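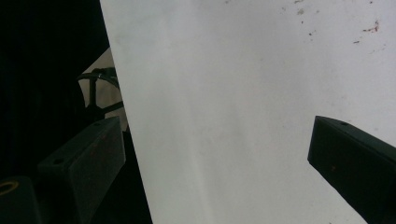
What do you do when a robot policy runs well all morning and then goes wrong after lunch?

Replay the log before touching the model. Most of the time the fault is in the timing or the calibration, and retraining on top of it will hide it for a few weeks.

The answer comes from Geum-ok Byun, who leads the software side at Clivley, a small company that writes control and perception code for robot arms. The product is called Putance. It sits between the cameras and the motor drivers, takes in pictures and joint readings, and decides several times a second where the arm should go next. I spoke with her and two of her colleagues, Maksym Moroz and Amparo Soler, over a long afternoon in their office.

Byun came to the work from audio software, where she spent most of her time on delays. She thinks it was good training. "In audio, if two signals are out of step, you hear it," she said. "With an arm, you don't see it straight away. The arm gets a bit shaky near the object and people blame the network."

The delay she worries about most is the one between a camera taking a picture and the policy receiving it. In an early version of Putance, each picture was stamped with the time it arrived at the computer. On a quiet machine the error was small and fairly steady. When something else was using the disk, it could jump past 100 milliseconds, and the policy would be steering by where the gripper used to be.

Moroz found the problem while looking for something else. He had been asked to work out why a set of recorded demonstrations produced a policy that always closed its fingers late. "I plotted finger width against the pictures and they didn't line up," he said. "I thought my plotting was wrong, so I wrote it again. Same result. Then I spent two days reading the driver."

The fix was to stamp each picture at the moment of exposure, and to keep a measured offset for every camera in a file that travels with the data. He also added a check that refuses to start a recording if the offset is more than a month old. It was not popular. Two people in the office worked out how to turn it off, and he made that harder.

"I did it once as well," Byun said. "I was in a hurry and I lost the whole session."

Soler works on perception, mostly on close-range views from cameras that move with the fingers. Large plain surfaces give her the most trouble. A panel or a sheet with very little marking on it offers almost nothing for the tracker to hold on to, and a bright patch of light on it can be taken for a feature. When the camera moves, the bright patch moves too, and the estimate drifts along with it.

"The edge is useful, but only in one direction," she said. "If you have one long straight edge, you know how far you are from it. You don't know how far along it you are. The old code gave you a number for both and sounded equally sure."

Her change was to make the tracker report how certain it is in each direction separately. The planner, written by a former colleague named Stepan Kravets, then had to be taught to use that. If the position along an edge is poorly known, the planner now picks a grasp that doesn't depend on it, or moves the wrist to get a better view first. The extra movement adds time. Soler said customers complained about it until she gave them a setting, and most of them have left the setting alone.

Small marks can help. Specks and scuffs are often the best thing in view, and the older version of the pipeline smoothed them out as noise. She removed that step in December. The tests got slower and the drift got smaller, and she has not had time to look at whether a cheaper filter would do.

The tests take up a good part of everyone's week. Clivley keeps a set of 179 recorded runs that every change has to pass. The runs are replayed through the full stack with no arm attached, and the commands that come out are compared with the stored ones. Byun would like the set to be bigger. Moroz would like it to be smaller and better chosen.

"We had around 400 at one point," he said. "A lot of them were the same mistake in different colours. It took all night, so people stopped waiting for it and merged anyway."

They disagree about simulation as well. Byun uses it for checking limits and collisions and not much beyond that. Soler would use it more if the lighting were better. An outside contractor, Orest Zhuravel, built them a renderer called Skenton that handles shadows well, but it has trouble with soft reflections on pale materials, and those are what she needs.

I asked what they would tell a small team starting now. Byun said to write the replay tool before anything clever. Moroz said to store raw data, even when it is bulky, and to store the version of the code beside it. He has an old drive of recordings that nobody can decode properly because the format changed and the reader was never kept.

Soler took longer over the question. She said she would have someone from the software side hold the gripper and collect data by hand for a few days. "You find out how often the fingers block the view," she said. "I'd been reading those pictures for months and I was still surprised by how much I was guessing with my own eyes."

The next release of Putance is meant to bring the timing check and the planner together, so that a late picture counts as a less certain one and the arm slows down to suit. Moroz has it working on replay. On the real arm, a Clivley test unit they call Ostapchuk after the street it was first set up on, it still slows down more often than it should. He was going back to the logs when I left.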